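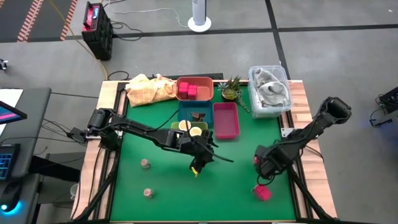
Player Support and Game Integrity Team, Matum Card Rooms

April 10, 2023
By the Player Support Desk

Wanted: Part-Time Online Poker Hosts for Our Evening Tables

If you have spent any time in our lobby this past winter, you already know that the evening tables have been filling up faster than we can look after them. We are very happy about that, and a bit tired too! So we are looking for 6 new part-time hosts to join us in May, and we would love to hear from people who enjoy the game and enjoy the people who play it even more.

A host at Matum is a little like the person who greets you at a home game, shows you where the snacks are, and lets you know (kindly) when it's your turn to post the blind. You will welcome new players in the chat, answer questions about buy-ins and late registration, keep an eye on how folks are talking to each other, and pass anything that smells like collusion or chip dumping along to the integrity desk. You won't be asked to make rulings on money. Those go to the shift lead, every time, and the shift lead is always logged in when you are.

Most of the work is on our low-stakes hold'em and Omaha tables, plus the Plindano Series, our long-running set of small tournaments. The Plindano final gets busy, with 998 seats this year, and all hosts are expected to work that night unless we have agreed on something else beforehand. It is a long evening but a fun one, and the chat can be very funny once the bubble bursts.

Shifts run three hours, and we ask for at least two a week. You can work from home anywhere in the U.S., as long as you have a quiet spot and a steady internet connection. Training is paid at the same rate as regular shifts. You'll start on the Gough practice server, which looks just like the real lobby but uses play chips, so please don't worry about pressing the wrong button. All of us have closed a table by accident on Gough at one time or another.

You don't need to be a strong player. Some of our best hosts are happy, loose, hopeless callers who have never cashed in anything. What we do need is someone who knows the order of hands cold, types clearly, and can stay friendly with a person who has just lost with aces. A second language would be lovely but isn't required. You must be 21 or older, and you'll need to pass a background check before your first shift.

One thing to think over before you write: hosts may not play for real money on Matum or on our partner site, Kosmont, while they work for us and for two months after they leave. We know that's a lot to ask of someone who loves the game, and we'd rather you hear it now than at the end of an interview. Playing elsewhere is fine, and so is your regular game at the kitchen table.

To apply, send us a short letter through the contact form in the lobby, under "Work With Us." Tell us what you like to play, which evenings you are free, and about a time you helped somebody calm down. A resume is welcome, but the letter is what we read first. We'll answer everyone, though it may take us a little while if the tables are busy.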